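Flullovside household collection: questions residents ask

Filed under: Waste and recycling > Bins at home

When do I put my bins out?

By 7 in the morning on your collection day. You can put them out the evening before, but not earlier than that. Leave them at the edge of your property with the handles facing the road. If you live on a shared drive, take them to the end of it.

How often are they emptied?

General waste and mixed recycling go on alternate weeks. Food waste is taken every week, all 52 weeks of the year. Garden waste stops in winter and starts again in spring.

My bin was missed. What now?

Check first that the rest of your street has been done. If it has, report it within two working days and leave the bin where it is. If nothing on your street has been emptied, the lorry is running late and there is no need to report it. Reports made after two days are added to the next normal round.

Will you take bags left beside the bin?

No. The lid has to close. Extra recycling is taken if it is in a clear bag or a cardboard box no bigger than the bin itself. Extra general waste is left behind, except on the first collection after Christmas.

What goes in the recycling?

Paper, card, tins, cans, glass bottles and jars, plastic bottles, tubs and trays. Rinse anything that has had food in it. Labels can stay on. Put the lids back on plastic bottles and take them off glass jars. Shredded paper goes in the food bin or on your own compost heap, as it falls through the sorting belts.

What about mixed items, where one part is metal and another is plastic?

If you can pull the parts apart by hand, do so and sort them separately. If you can't, the whole thing is general waste. Do not force anything that holds gas or liquid under pressure.

Can batteries go in any of the bins?

No. Batteries crushed in the lorry can start a fire, and we had two last year. Put them in a small clear bag and tie it to the handle of your recycling bin, or take them to the drop point at the Sovetti store. The same goes for vapes and anything else with a battery sealed inside.

Do I need a liner in the indoor bin?

That is up to you. We don't supply liners for small household bins. For the kitchen food caddy you can use any bag or a sheet of newspaper. The plant at Sedness strips the bags out before the food is processed.

Which bin do cut flowers and house plants go in?

Garden waste if you pay for it, otherwise the food bin, in small amounts. Shake the soil off first. Pots are general waste unless they are marked as recyclable. Wire, ribbon and foam must come out.

How much is the garden waste service?

It costs £34 a year for one bin. A second bin is the same price again. There is no reduction for joining part way through the year, and the sticker has to be on the bin before it will be emptied. Stickers take up to 5 working days to arrive.

How do I get rid of a sofa, bed or fridge?

Book a bulky collection. Muñoz carry these out for us and will give you a date when you pay. Items must be outside on the ground floor. The crew can't come into the house.

I can't move my bins. Is there any help?

Yes. Ask for an assisted collection and the crew will fetch the bins from an agreed spot and put them back. Hanna Sobczak in the waste office deals with these requests. They are reviewed every two years.

Why did the recycling days change in May?

The rounds were redrawn to take in the new houses at the north end of Flullovside. If you have lost your calendar, ask for another or check your street on the rounds page.

Can I leave a comment about this page?

Yes, use the box at the foot of the page. We read them all and print the ones that may be useful to others.

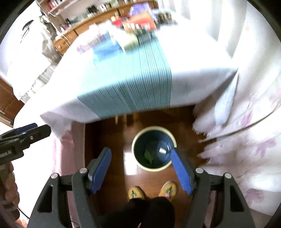
Branislav Hrnčiar writes: Could you add something on broken drinking glasses? I put one in with the jars and had a tag left on my bin saying it was the wrong sort of glass. My neighbour wraps hers in newspaper and puts it in general waste, and she has never had a tag. If that's the rule it should be on the list.

Contact the waste office | © Flullovside Waste and Recycling 2018 | Back to top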